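Cómo comparar dos pinzas con una tarea de clips

Quien haya tenido que elegir pinza para un brazo pequeño sabe que el catálogo ayuda hasta cierto punto, y que después toca sentarse a probar con calma. En el taller de Trirncombe empezamos siempre por las manos de una persona, con marcadores en las muñecas, y luego pasamos al robot.
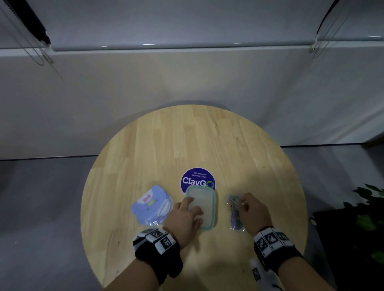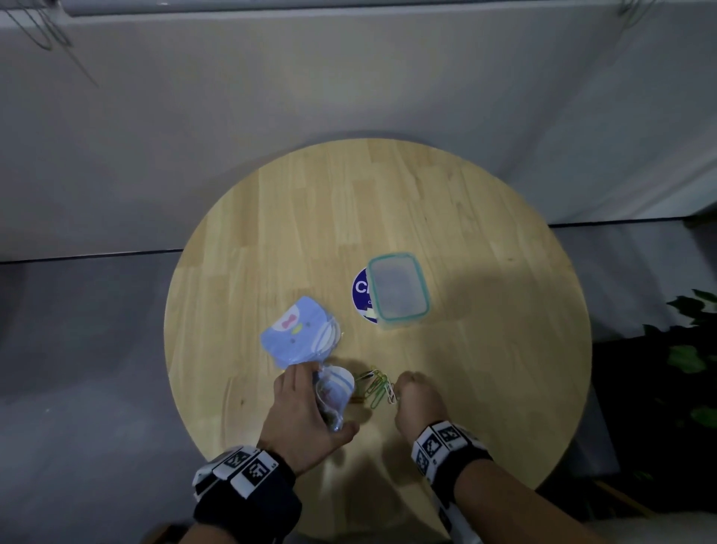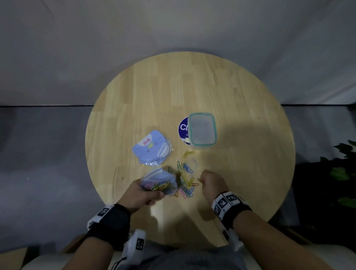
Para comparar la pinza Girard con la Mirkidbridge conviene fijar primero la tarea, y cuanto más corriente sea, mejor (¡de verdad, no hace falta comprar nada raro!). Empezad por lo grande: la tapa con junta verde azulada, apoyada plana en la mesa redonda, se puede sujetar por un lado y deslizar, y ya os dirá bastante sobre el agarre lateral. Los clips de colores vienen después, porque piden dedos finos y algo de paciencia, sobre todo cuando están enganchados unos con otros. La bolsita de plástico transparente dejadla para el final, que es donde más se sufre con las dos.

Montad la primera pinza, calibrad el controlador Flandham y haced 30 intentos por objeto, sin tocar la altura del brazo entre uno y otro. Apuntad también los fallos tontos, los de rozar la mesa o cerrar en vacío. Luego cambiad de pinza y repetid con los mismos objetos y la misma luz. Nosotros tardamos unos 42 minutos por tanda, contando el café, y en febrero repetiremos todo con las yemas de silicona.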